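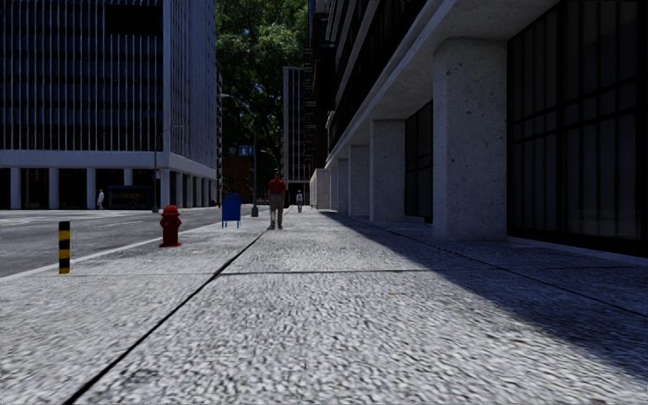 Is the Jetby sidewalk simulator kit worth paying for?

Asked by Nga Dương, Jan 20, 2024

We run a small delivery robot on a campus and want to do more of the route testing in simulation before it goes outside. I've been looking at Jetby, the simulator kit from Belkadi. The free trial gives you one downtown block with a few pedestrians and the usual street furniture (bollard, hydrant, mailbox, street lamps). It looks good to me but I can't tell from one block whether the full version is worth $600 a year.

What I need:
- pedestrians who stand still as well as walk
- curbs and poles that show up properly in a simulated lidar
- hard shadows on the pavement, as our camera-only obstacle code treats shadow edges like a step
- something that runs on one ordinary desktop

Has anyone used the paid version for more than a week or two?

3 answers

Answer 1 (accepted)
Kenza Abou Zeid

We've had the paid licence since August. I'll go through your list.

Pedestrians: yes, you can set any of them to stand, walk a path or wander. Standing ones are the more useful test for us. Our planner used to stop behind a person and wait for them to move, and in the sim you can leave someone in the middle of the sidewalk for as long as you like. The wandering ones are not great. They turn too sharply and sometimes walk straight into a pole.

Lidar: the curbs are real geometry, so they show up. Thin things are weaker. At the default setting, mailbox legs drop out of the scan past 5 metres. There's a density slider under Sensors that fixes most of it, but it slows everything down.

Shadows: this is the best part. You can set the sun angle by hand and the shadows come out with a clean hard edge. We had the same false step problem as you. We set up 300 runs with the sun in different spots, found where it went wrong and retrained on those. The paving texture is rough enough that the camera code has something to work with, which was not the case with the Arnside package we had before.

Desktop: we get 30 frames per second on a mid-range gaming card with one camera and one lidar. Add a second camera and it drops a lot.

Things I don't like: no snow or slush (we're in Ottawa, so that hurts), support takes days to reply, and the map editor crashes if you undo too many times. Save often.

I'd pay for it again. If you only need one block, stay on the trial until it runs out and see how far you get.

Comment from Nga Dương: Thanks, very helpful. Does the $600 cover more than one seat?

Reply from Kenza Abou Zeid: One seat. You can move it between machines but you have to sign out of the first one.

Answer 2
irkham_user

Have a look at Irkham too. It's cheaper and it does rain. Graphics are plainer and the pedestrians all walk at the same speed. I haven't tried Jetby so I can't compare the two.

Answer 3
tmk

just test it outside. sims are never the same as the real thing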